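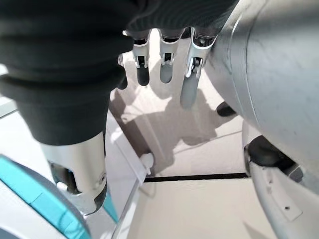 Your knuckles are the most overworked part of you, and they hardly ever get a thank-you letter. Every time you scratch your nose, turn a page or steal a chip from someone else's plate, a set of joints has to bend. A joint is a place where two bones meet. The silver-and-white knuckles in the picture manage it with hinge pins and screws, and the fingers end in rounded grey tips. Yours are fitted without a single screw, so please don't go looking for one.

So what holds you together?

Mainly ligaments. These are tough, stretchy straps that tie one bone to the next. The ends of the bones are capped with cartilage, a smooth and slippery stuff, and between them is a little fluid that works like oil on a bicycle chain. You make it yourself, free of charge.

Where are the muscles?

Try this. Lay one hand on your other forearm, just below the elbow, and wiggle the fingers of the arm you're holding. Feel something moving about under the skin? Many of the muscles that bend your fingers live up there, a long way from the job. They pull on cords called tendons, a bit like a puppeteer – except that the puppeteer is also you.

And the wrist?

It has eight small bones packed together like pebbles in a sock. They help your hand tip and tilt in all sorts of directions, including the ones needed for waving goodbye to your sprouts in December.

Next page: Why do knees get scabby?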